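Dropped sachets, part 2: the grip that slipped when the fingers stopped 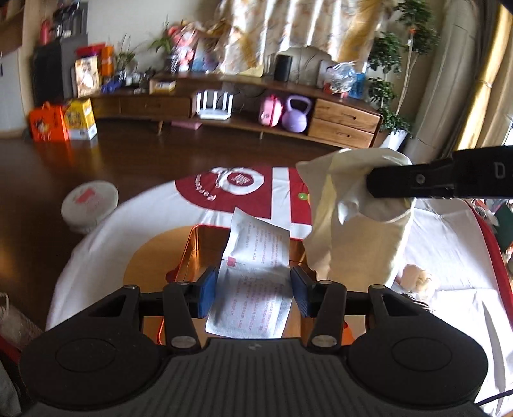
Huiling Meng wrote under the last post that I was blaming the wrong component, and that a gripper losing objects only when it comes to rest has a holding problem and should be tested with the arm parked. She was right, and I lost most of a week before I tried it.

Background for anyone who skipped part 1. The task is tin packing: pick up a flat paper sachet, carry it over an open metal tin, lower it, release. The demonstrations are collected with the hand-held gripper, and the same finger assembly then goes on the arm, which runs the policy under the Kobzar controller. The hand-held demonstrations were fine. On the arm, sachets were falling early, usually just above the rim. Some landed in the tin anyway, so the success rate looked better than the behavior deserved.

My first theory was fingertip wear. The blue rubber pads pick up paper dust and go slick, so I cleaned them, then replaced them. No change. My second theory was vibration during the descent. I cut the approach speed in half, and the drops got worse. I should have stopped there and thought about it, because a slower approach means a longer hold, and a longer hold giving more drops points straight at the grip force decaying over time.

The parked test is simple. Close on a sachet, leave the arm where it is, log finger position and motor current, wait. Every run had the same shape. Current rises on contact, sits at the hold value, then steps down to almost nothing. The sachet stays up on friction for a moment and then slides out. The step came at 2,000 ms after the last position command, every time.

A round number like that is a timeout. The controller has an idle setting that cuts holding current when no new position command has arrived within the window. It exists to keep the finger motors cool and it is on by default. While the arm is in transit my code streams gripper commands with every update, so the timer keeps resetting. Near the tin the policy settles, the commanded width stops changing, and my own filter drops duplicate commands to save bus traffic. The controller sees silence, decides the gripper is idle, and relaxes it.

So there were 2 faults, both of them in configuration I had signed off. The idle timeout should never have been active with an object in the fingers, and the duplicate filter should never have applied to the gripper channel. Either one alone would have been harmless. I added the filter in January and wrote no note about it.

Fixes, in the order I made them:

Gripper commands bypass the duplicate filter and go out at the full control rate.

Idle current reduction is disabled whenever measured width is above fully closed and contact has been detected.

If the hold current drops without a release command, the arm stops and raises a fault. Previously it carried on and performed a very tidy release of nothing.

The third one matters most to me. A paper sachet is a forgiving thing to drop. The Bruvholm people want to use this finger assembly for glass vials, and the same silent relaxation would have gone out with it. I have sent them the logs and asked them to hold off until the fault path has been tested on their side.

After the changes I ran the parked test again for 19 minutes with one sachet. Current stayed flat, finger position did not move, and motor temperature leveled off well under the limit. The heat protection I had been so careful to keep was not needed at this grip force.

Still open: thin sachets fold slightly at the pads when gripped near a corner, and the contact detector sometimes reads the fold as fully closed. In that case the second fix does not apply and only the first is holding things up. I want a better contact threshold before I call it finished. Logs and the changed config are in the usual folder, under Sundmont.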